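Botent Mobile Manipulator — Set-up Guide
Section 7: Visitor demonstration, wheelchair handling

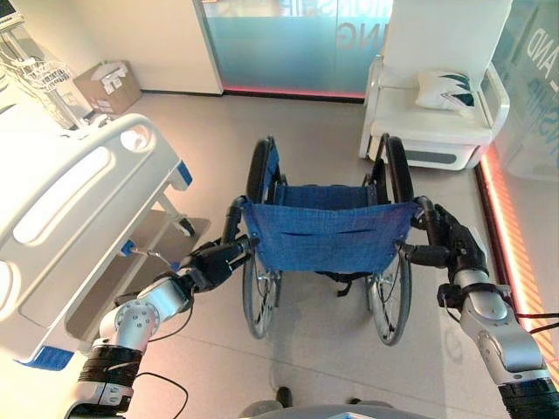
Fig. 7-1. Both grippers closed on the push handles, robot behind the chair.

This section covers the wheelchair demonstration for open days at the Skelby and Belport sites. Complete Section 6 (arm homing) first.

Preparing the area

1. Mark a visitor line 200 cm from the outer reach of both arms.
2. Unfold the wheelchair fully and place it with its back to the robot. Leave the seat empty.
3. Check that the charge reading is above 20 per cent.

Running the demonstration

4. Load program 559 from the Demo menu.
5. Press Align. The arms move to the handles at reduced speed.
6. Press Grip. Wait for the left and right grip lamps to show steady green.
7. Inspect both handles by eye before going on.
8. Press Push. Travel stops at 500 mm unless the limit is changed under Settings.
9. Press Release and let both arms return to rest before anyone crosses the line.

CAUTION: No person may sit in the chair during program 559. Keep one hand on the stop pendant throughout.

CAUTION: Route loose cables away from the wheels. A trapped cable can pull the chair off line — press Stop, do not steer by hand.

Note: If one lamp flashes amber, the handle is outside the grip zone. Release, move the chair and repeat from step 5.

Note: Chairs with Romaniuk handle sleeves need the wide grip setting (see 7.4).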